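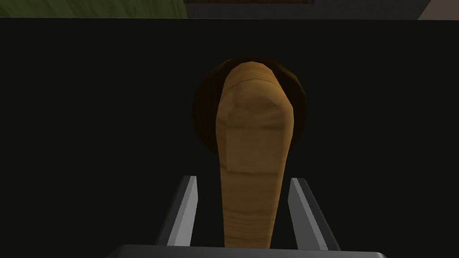
Selecting a Jacket for Formal Daytime Events

Monday, June 8, 2020

A jacket worn to a daytime ceremony should be fitted at the shoulder before any other adjustment is considered. The waist and sleeves can be altered by most tailors. The shoulder seldom can, and the work is costly when it is attempted.

Readers wrote in May to ask about the Hirano jacket in wool crepe. It is cut with a 3-inch vent and closes with a single button. I have worn mine to four receptions and consider it suitable for all but the warmest months.
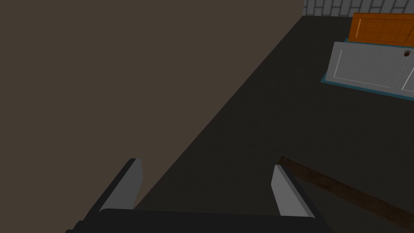

Fabric and Lining

Yae Kikuchi, who alters my own garments, recommends a full lining for crepe and a half lining for linen. Sleeves should end at the wrist bone, with the arms at rest.

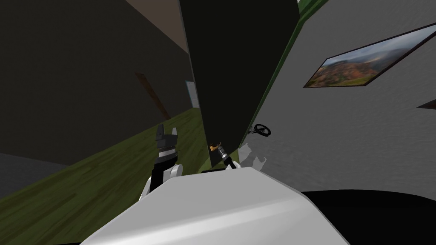

Linen also requires pressing from the reverse side, under a damp cloth. Jackets should be stored on a broad hanger and kept out of plastic covers. Questions on the care of silk linings will be taken up in the next entry.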